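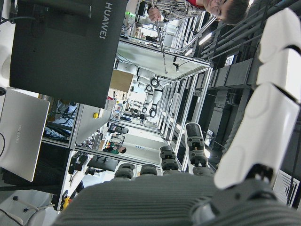

Shared Kitchens and the Cost of Eating Well: What We Learned at the Villanueva Street Residence

Final report, second-year Community Nutrition project
September 16, 2023

Introduction

When our group first sat down to choose a topic, we went back and forth for the better part of an afternoon, and it was only when one of us mentioned she had eaten toast for dinner three nights running that we realised we already had one. Plenty of students we know live this way, and most of them like good food and would happily eat more of it. We wanted to find out whether cooking together, even just a few nights a week, would change what people ate and what they spent.

The idea came partly from Kametti, a small neighbourhood food club that one of our families has belonged to for years. Members put the same amount into a common pot every week, and one household does the shopping and the big cooking for everyone, taking turns. We wondered if something along those lines could work in a student residence, where the stoves are old, the fridges are crowded and everybody's timetable is different.

How we set it up

Thirteen residents from two floors of the Villanueva Street building agreed to take part through the month of August. We know that is a small group, and we would have loved a bigger one, but the kitchen on the second floor has 4 working burners and one very moody oven, so there was a natural limit.

Everyone kept a food diary for a week beforehand, writing down meals, snacks and whatever they had paid. After that the group cooked and ate a shared dinner on 5 evenings a week, in pairs, with the pairs changing so that nobody got stuck with the same partner or the same pot of lentils. The diaries carried on the whole way through. Dry goods came in bulk from Worero, the grocer behind the bus loop, and most of the vegetables came from the Mundier market, where the prices drop quite wonderfully in the last hour before closing.

Our total budget for the shared dinners was $1,670, made up of the residents' own contributions. We kept every receipt in a biscuit tin, and we can recommend the method to anyone.

What we found

The clearest change was in vegetables. In the first diaries, dinner was very often a single thing: noodles, a frozen pizza, cereal, a sandwich. Once the shared dinners began, nearly every evening meal had at least two vegetables in it, mostly because cabbage, carrots and onions were what we could afford in quantity. A few people who had told us firmly that they disliked eggplant changed their minds after a smoky, garlicky version turned up in the second week (one still has not, and we respect that).

Spending was harder to pin down. Most residents spent less on takeaway, but a couple of them spent more on snacks, and they put this down to coming home early for dinner and then being hungry again at midnight when they were studying. If we ran the project again we would cook a larger batch and leave labelled leftovers on the middle shelf. We did try this near the end, and the leftovers were always gone by morning, though the diaries do not fully account for who ate them.

We also asked people how they felt about the arrangement. We had expected comments about flavour and money, and we got some, but far more people wrote about company. One resident wrote that it was the first time since moving in that she had known the names of everyone on her floor. Another said he had learned to cook rice properly, after years of what he called "rice soup".

Problems along the way

Washing up was the sore point, as anyone who has ever shared a kitchen will have guessed. Our first roster had the cooks doing the dishes as well, and by the end of the week there was some grumbling. Swapping to a separate washing pair helped a good deal. Evening labs and tutorials were the other difficulty, and we ended up moving dinner later on two evenings so that people on the science side of campus could get back in time.

We also should have asked about allergies and religious requirements in more detail at the start. We had one line for it on the sign-up sheet, and it needed a proper conversation. Nothing went wrong, but we rewrote the first menu twice in one day, and the chickpeas were already soaking.

Next steps

Most of the group has decided to keep going on three nights a week, paying in on Sundays and using the same roster. We have left them the big pot, the recipe cards and a spreadsheet of prices. Our full diary template and the shopping lists are in the appendix, along with the eggplant recipe, which several people have asked for.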